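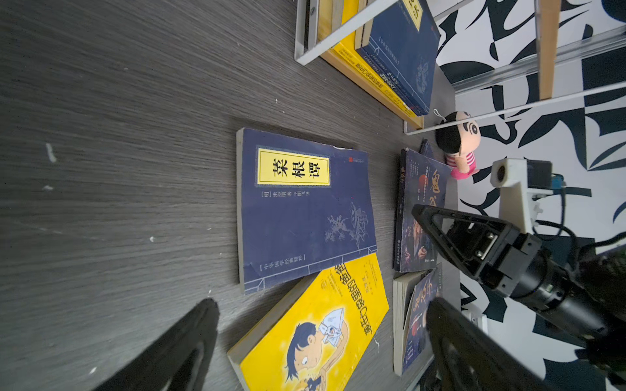
Leokadia Cieślak asked in the project forum whether we would not get a better model by recording one book many times, before adding others. We answered that we tried this in July with Prandedine, our first data set, and the learned policy only knew one cover. For the second data set, Branotico, we decided to change the books and their positions between episodes.

Project report, group Gurska
Benedicta Amoah, Aldo Galli, Yaneth Ríos
Feb 14, 2025

1. Task

The robot has two arms and must put books from the table onto a small shelf. A person controls both arms during recording, and the system later learns from these examples. One episode is one complete attempt, with the views from the wrists and the view of the whole workspace saved together.

2. How we collected

We planned 700 episodes. Before each one, the operator spreads the books by hand and turns them to different angles. We also allow books to overlap, because a thin paperback under another one is the hardest case for our grippers. The shelf stays near the back wall. The doll is not part of the task, but we wanted the model to see an object which it should leave alone.
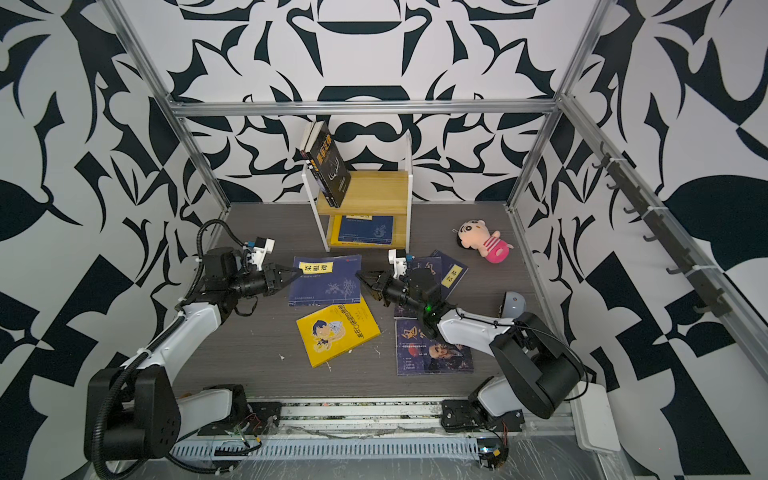

Figure 1. Both grippers at the blue book 菜根谭, with the yellow book in front of it.

The operators changed after every 50 episodes. Yaneth moves slowly and Aldo moves fast, and this difference was visible in the recorded paths. Our supervisor, Antigoni Ververidis, advised us to keep both styles but to write the name of the operator in every file. We did it from the second session on — the files of the first session we had to label again from our notes.

3. Problems

A book which lies flat gives the fingers very little to hold. We agreed on 3 allowed ways to start: from the edge, from the corner, or by pushing with one arm against the other. Episodes with any other start were marked and kept in a separate folder.

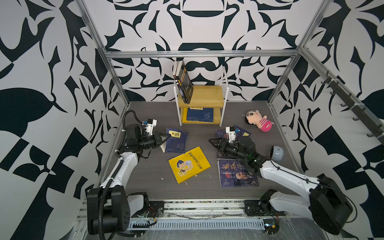
Figure 2. Left gripper against the top edge of a dark blue book, right gripper lowered over another.

The time stamps of the wrist views were sometimes late compared with the arm positions. Benedicta wrote a small script, Ocampo, which finds such episodes and removes them from the training list. We still do not know the cause of the delay, and we will check the cables first.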